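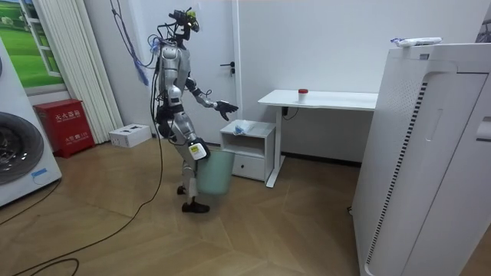 Emerson Lopes wrote in to say that a wastebasket should be light enough to pick up with one hand, and that anything heavier ends up staying full. He would also like to see more rooms on this site with a plain wood-look floor and fewer with rugs.

Home Rooms Storage Floors Gallery Contact

Last updated: July

The Work Room at Kimton

We have been fitting out the work room at Kimton a little at a time since spring. It is a room for desk work, sorting and small repairs. Almost everything in it is white except the floor and the bin. This page collects pictures of the room with short notes on the furniture, the floor and how the place is kept tidy. Notes from readers are mixed in and at the end.

The bin

Pale mint green, slightly tapered, wider at the rim than at the base. It has a rounded bottom edge. We had a square one before this and the corners held on to pencil shavings and bits of tape. The round one gets wiped out with a damp cloth and that is the end of it.

The bin has no permanent spot. During desk work it sits near the chair. When we sort papers it goes beside the small cabinet. It gets emptied at 5, before the lights go off, and the liner is changed only when it needs it.

We don't put food in it. There is a covered can in the hall for that.

The small cabinet

Low and white. It came from the old front office with Heloísa Paiva's stationery still in it, and we kept the same arrangement: envelopes and labels at the top, paper underneath. The top is meant to stay clear. In practice it collects mail by the afternoon and is cleared with everything else at the end of the day.

If you are buying a cabinet like this, measure the skirting board first. Ours would not go flat to the wall in the first place we tried it.

The floor

Light brown, wood look, in a large chevron. The planks meet in long diagonal seams. We went back and forth between this and straight boards. Arlindo Bastos laid it and asked us to pick the direction of the points before he opened the first box, which was good advice, as it took us a whole morning to agree.

Some notes on care, as we get more mail on the floor than on anything else:

Sweep along the seams and then across them. A soft broom does a better job than a stiff one. The dust in a chevron floor gathers where the points meet, and you can see it best late in the day when the light is low.

Mop with very little water. Wring the mop until it stops dripping, then wring it again. We use plain water most weeks and a small amount of floor soap once a month.

Felt pads go under anything that gets dragged. Check them when you check the smoke alarm. Ours had worn through on one chair and we found out from the scratch.

The boards came from Komen in boxes that one person can carry. We ordered 40 and have 4 left over, stored flat in the hall closet. Keep your leftovers. A reader told us that her pattern had been dropped a year later and she had to take a plank from under a wardrobe to fix one by the door.

The desk

White, with a glossy top. The gloss was a point of disagreement. It shows fingerprints and it picks up the overhead lights, so you may find yourself shifting a page to get the shine off it. On the other hand ink wipes away, and so does glue if you catch it the same day. We clean it with a barely damp cloth followed by a dry one. Spray cleaner left streaks.

The legs are metal, with a flat foot bar resting on the floor. You can get a broom past the bar without moving the desk. Gebremichael delivered it in 2 boxes, top in one and legs in the other, and the hallway was blocked until after lunch. Put the legs together first and leave the bolts a little slack until the top is on. Then tighten them all, going from corner to corner.

What stays out on the desk was decided by using it for a few weeks with nothing on it. Whatever we got up to fetch more than once a day was allowed to stay. Everything else has a place on a shelf or in a drawer.

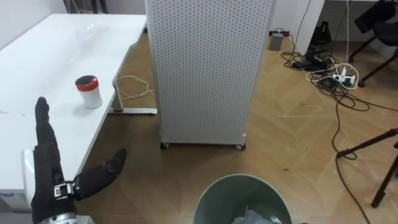 The same rule was then applied to the shelves. Things used every week went at chest height, things used every month went lower, and the spare paper went to the bottom where its weight does no harm. It took two tries. The first time through we sorted by type, which looked orderly but meant bending down for scissors all day.

The tall cabinet

White, with perforated panels, a regular grid of small round holes like a pegboard. It stands past the end of the desk. We chose it over a solid one to keep the room from feeling closed in. The holes do collect dust. A dry paintbrush gets it out, working from the top down, and it wants doing a few times a year.

Hooks made for standard pegboard may or may not fit a cabinet of this kind. Take one hook home and try it before buying a whole bag.

On the desk

A small white canister with a red lid. It was a good buy for the color alone. On a white desk a white container disappears, and people put papers down on top of it. The red lid can be spotted from across the room.

We have since started using colored lids in other rooms too. Lachlan Cowie uses blue for the kitchen and red for anything that belongs to a desk, and the system has held up well apart from one mix-up with the tea.

Cables

Still the weak point of the room. A beige cable lies in a loose coil on the floor behind the desk leg, and it really ought to be clipped up under the top. Adhesive clips were tried in the hall and came off in warm weather. The next attempt will be a tray that screws in from below. If you have had a tray under a glossy desk for some years, we would like to know whether the screws stayed tight.

Until then, cables on the floor get lifted for sweeping and put back close to the leg where feet don't reach them.

End of the day

This is the list taped inside the hall closet, copied as it stands:

Papers off the desk
Wipe top, dry it
Mail off the small cabinet
Lids back on
Bin out at 5
Broom along the seams
Lights

It takes a few minutes when it was done the day before, and a good deal longer when it wasn't.

From readers

Dace Dambrauskienė: I have the same kind of floor in a much narrower room and I turned the points toward the window. It makes the room look longer. I would not use soap on it at all, only water.

Lachlan Cowie: The tea mix-up was not my fault. Somebody bought a red tin. I agree about the slack bolts, I tightened mine too early and had to take the whole top off again.

Arlindo Bastos: For the leftover planks, keep them in the box and keep the label from the box too. The batch number matters if you ever need to match the color.

Still to come

Pictures of the hall closet and the shelf over the radiator will go up when the painting is finished. The Prurkisport changing room, which several people have asked for, has its own page under Rooms. It has a different floor and a good bench with storage underneath.

Notes on the cable tray will be added here once it is in.

Print this page
E-mail this page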